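Support > Grippers > Faults > Finger does not open fully

Products Guides Downloads Forum Contact

Freeing a finger that stays half closed

Written by Daiane Mendonça, 16/10/2018

This fault came to us three times with the Resby hand gripper, always during work with clothes. The fingers close normally, but one of them stops before it is fully open. Please do not force it by hand, you can bend the linkage.

1. Let go of the garment and switch the gripper off.
2. Look at the pivot screw at the base of each finger. Threads like to collect behind it.
3. Pull out the threads with tweezers. Do not use a knife near the soft pads.
4. Move both fingers slowly. They must feel equal.
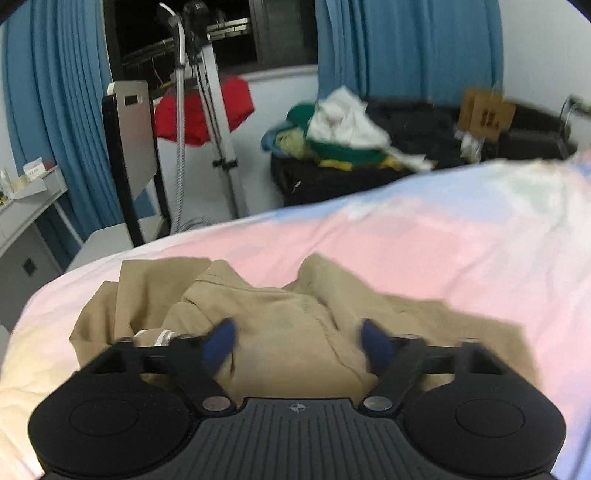 Both soft pads on the garment, pivot screws visible at the base of the arms.

If one finger is still heavy, loosen its screw by a quarter turn and try again. In our log the fault returned after 243 grips when we skipped this step. Keep your own fingers out of the crossbar while the power is on. My colleague Raíssa Portela got a painful pinch there in December.

We use cookies to remember your language. Accept | Settings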